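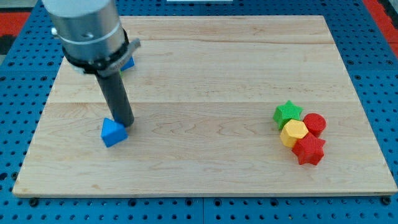

The block-sorting board, with the arm down at the blue triangle and four more shapes bunched up on the right.

Print this page | E-mail this page

Can a Robot Put the Blocks Away Yet? How to Run a Tidy-Up Test on Your Own Bench

Picking up after children has to be one of the most repeated chores on the planet, and I have wanted a machine to do it for me for as long as I've had a floor to step on blocks in. So when people ask me how close we are, I tell them to build a tidy-up board and find out! It's a weekend job if you already have an arm, it teaches you more than a month of watching demo videos, and it's really fun.

This page covers the version I run at home on Thursday nights. It grew out of a bench test we used at Wollemitz, where I spent a couple of years trying to get machines to sort small parts into trays, and it turns out that trays of parts and toys on a rug have a lot in common. Both are full of objects that lie at odd angles, touch each other, and refuse to be where you left them.

What you need

- A robot arm that can reach every corner of your board with a bit to spare. A small tabletop arm is fine if your blocks are light.
- A plain rod for the end of the arm. Rounded at the tip, please.
- A flat board. I like wood with a bit of grain to it.
- A base you can bolt things to. Pegboard or any drilled plate will do.
- A handful of blocks in different shapes and colors. Printed ones are perfect, and you can make spares when one goes under the fridge.
- A camera looking at the board, and whatever software you use to drive the arm.
- A notebook. Paper! You will want to scribble.

Why push and not grab?

Most people start with a gripper and I get it, grippers look like hands. But think about how you clear crumbs off a counter, or sweep a pile of coins toward the edge of a table, or herd toys into a corner before guests come. You shove. A huge share of household tidying is shoving, and a rod on the end of an arm is the simplest shover there is. There are no fingers to line up and nothing to drop. If the machine can't get a triangle from one side of a board to the other by pushing, fingers will only give it more ways to go wrong.

Step 1: Fix the board down

Set your board on the base and make sure it can't creep. Mine wandered a tiny bit with each run for the first week and I blamed the camera, then the software, then the cat. Two stops along the front edge cured it. Check for seams too. If your board is made from planks, run a fingernail across each joint, and sand down anything you can feel. A block that slides nicely for most of its trip and then trips on a ridge will make a good program look terrible.

Step 2: Choose awkward shapes

Cubes are too kind. Push a cube square on one side and it goes where you're pointing, more or less. You want shapes that punish a lazy push. My favorites are:

Triangles. Hit one off center and it spins around the tip like a door. Push on a flat side, dead in the middle, and it behaves.

Stars. Wonderful, horrible things. The rod can nestle between two points and steer beautifully, or it can catch one point and send the whole star turning. Two stars side by side can hook on each other.

Cylinders. Standing up, they look the same from every side, so the program doesn't need to worry about which way they face. They do slip off to the left or right of the rod if you push for too long without correcting.

Hexagons. Easygoing, with plenty of flats. Put one in so you have something to cheer about.

Mix up the colors, and use at least one color twice with different shapes. That way an instruction like "push the red one" isn't enough, and the machine has to know a star from a cylinder. Real homes are like that. Nobody's laundry comes in one sock per color.

Step 3: Set the height of the rod

Lower the rod by hand, or in very slow steps, until the tip just clears the wood. A sheet of paper should slide under it with a light drag. Too high and the rod can ride up and tip the block over. Too low and it scrapes, and over time you'll get a groove (ask me about the first board).

Then lock that height in your software as a hard floor. Do this before you let any program near the arm. I also keep a stop button within reach and my hands off the board whenever the arm has power, and so should you.

Step 4: Teach it by driving it

There are plenty of ways to get a machine to push blocks. The one I'd start with is driving the arm yourself, over and over, and letting the software learn from what you did. I collected 3000 short pushes before I had anything I wanted to show a friend. That sounds like a lot, and it is, but each one only lasts a few seconds and you get into a rhythm. Put some music on.

Give every push a plain goal: move the blue triangle next to the green star. Separate the two red ones. Bring everything to the left. Say it the way you'd say it to a child, and write it down with the push.

Don't only save the pretty ones. If you miss and have to come around the back of a block to fix it, keep that. Those recoveries were the most useful thing in my whole pile, and I threw out the early ones because I was embarrassed by my driving!

Step 5: Run the tidy-up test

Scatter the blocks. Give the machine one goal, "put them all together," and let it have 2 minutes. I call it a pass when every block touches at least one other and none has gone off the edge. Run it many times, with a fresh scatter each time, and write down every result before you change anything.

My best evening so far was 71 percent passes. When I started I was thrilled to get any at all, so I danced around the kitchen. Then I thought about it a bit more. Would you keep a dishwasher that left the dishes dirty that often?

What goes wrong

The last block. Gathering the first few is easy, then the machine brings in the final one and plows into the group it just made. Try adding more practice pushes that end in a gentle stop beside a cluster.

The edge. Once a block gets close to the edge, the rod has to get around behind it, and there may be no room for that. Leave a wide margin when you scatter. Later, when you're feeling brave, shrink it.

The arm gets in its own way. If the camera is out in front, the arm can hide a block behind itself. A person would lean over and look. You can teach the arm to back off for a peek, or add a second camera.

Dithering. Sometimes the rod hovers between two blocks and can't decide. A shorter goal usually helps.

Lighting. Run it in the morning, then again after dark. I lost almost a whole weekend to a sunny window.

So, can they do chores yet?

Here's my take, as a person who badly wants the answer to be yes. On a board, with known blocks and good light, a machine can do a real piece of tidying, and it can do it from a spoken-style instruction without anyone coding each move. I still get goosebumps when it goes around a block to push from the far side. A few years back at Wollemitz we would have written pages of rules for that and it would have broken by lunchtime.

On a shop floor I think we're closer than most folks realize. A bench is a lot like a board. The parts are known, the surface is flat, and you can bolt things where you want them. Nudging parts into line before a person packs them seems within reach for a small shop today.

A living room is another matter. There's the rug, the cable, the half-eaten cracker, the toy that's bigger than the arm. There's also the question of what "away" means in your house. I'd love to be wrong about how long this takes!

Where to go next

Once you're passing more than you fail, swap in 3 household things the machine has never met. I used a bottle cap, a clothespin and an eraser. Expect your score to drop hard, and don't be sad about it, because from there on you're working on the real problem. After that, try a tray with a low lip so the blocks can be pushed off the board and into it. I've named my tray rig Clavosberg, for no good reason, and I'll write it up when it stops jamming.

Print this page | E-mail this page

Search this site
Enter keywords
Go

Reader comments (4)

benchrat
Great write-up. I used a wooden dowel for the rod and it wore flat on one side pretty fast. Went to a metal one and my pushes got much more even. Also +1 on keeping the ugly drives.

Sement
Would this work with a felt top? We have a noise problem (upstairs apartment). Worried the blocks will drag and fall over.

author
@Sement I tried felt for one night. Short wide blocks were okay and tall ones toppled. A rubber mat under the base made mine much quieter, so try that first!

two_left_feet
My kids now scatter the blocks for the robot, and then complain that it's too slow and do it themselves. So in a way it did get the toys picked up. Currently at four passes out of ten and very happy with that. Please hurry with the tray article.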